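15 October 2024

Back on the joint sand trials for the paving job, after too long away from the bench. Jinfeng Pan left me the January trays with his labels still on them (thank you!), so I didn't have to start from zero.

Quick recap for whoever opens this next: we're comparing two joint fills, Bavis and Tan, in the small test panels. Same stone, same bedding, same joint width. The trays have been sitting outside for 366 hours on the old clock, and then I lost the log sheet for a bit, so treat that number as the last one I trust.

Bavis first. It swept in beautifully, went right down to the bedding with hardly any tamping, and I was ready to love it. Then I ran the hose over it and a good bit floated up and dried as a haze on the faces. Scrubbed off with a stiff brush, but it took most of my lunch. I think I left too much on the surface before wetting. Try again with the leaf blower on low, and sweep diagonally, not along the joints!

Tan is fussier. It clumps if the tub has been open overnight, and I had to sieve it twice. Once it's in, though, it stays in. I poked it with the old screwdriver at every corner and only got crumbs at one spot, where the paver next to it rocks anyway.

Corners are where I keep getting stuck. With plain squares you've got four joints meeting and it's easy. Put octagons in with little squares between them and you get all these short diagonal runs, and the sand bridges across the top and leaves a hollow underneath.

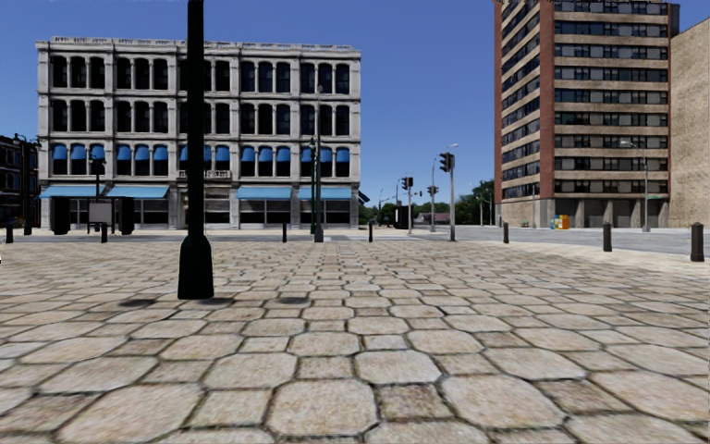

So for the next panel I want to fill the diagonals first, tap, top up, and only then do the long joints. Jinfeng thinks a narrow brush would do it. I think a narrow brush and a lot of patience.

Stock: 2,000 g of Tan left in the tub, 3,000 g of Bavis. Someone needs to order more Drasine sealer before we do the sealed set (the Jindar shelf is empty, I looked).

Still to do: fix the rocking paver, find the log sheet, wash the sieve.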